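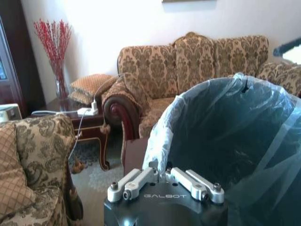 How often should the bag in a living room trash bin be changed?

Once a week suits most homes, and sooner if food scraps or wet tissues have gone in.

Jandlow, 28/03/2025 — Usley, the household goods company, today announced Tisulard, a line of thin bin liners for the rooms where people sit, read and watch television. The liners go on sale in June at Cunha stores and through the Usley mail order catalog.

Tisulard liners come in three sizes, for small, medium and large open bins. Each roll is sold in a plain cardboard sleeve that can be stored flat in a drawer. A larger carton for offices, hotels and guest houses holds 500 liners.

The liners are cut longer than Usley's kitchen range so that the top can be folded well down over the rim. Customers had told the company that short bags slipped into the bin once something heavy was dropped in, and that they then had to reach inside to pull the edge back up.

"Most of the letters we get are about kitchens, but a good share are about the bin next to the sofa," said Celeste Rocha, product manager at Usley. "People put newspapers, fruit peel and candy wrappers in it. They want a bag that stays where they put it and lifts out without spilling on the rug."

Usley worked on the line for eight months at its Jandlow plant. The film is thinner than the kitchen grade and is meant for light, mostly dry waste. It should not be used for broken glass, hot ash or garden cuttings.

The company gives the following advice for fitting a liner. Shake the bag open before putting it in. Press the bottom down to the base of the bin and let the trapped air out along one side. Fold the loose edge over the rim all the way around, then smooth it down on the outside. When changing the bag, move the bin away from upholstered furniture first and gather the edges toward the middle before lifting.

"A split near the top usually comes from pulling the bag tight over a rim that is too wide for it," said Cristóvão Guerreiro, who runs product testing at the plant. "Go up a size. A bit of slack does no harm."

Existing Usley kitchen liners remain on sale and are not changed by the launch. Stores that wish to stock Tisulard can request a sample roll — one of each size — from the Usley trade desk in Jandlow. Orders placed before the end of June will be delivered without a freight charge.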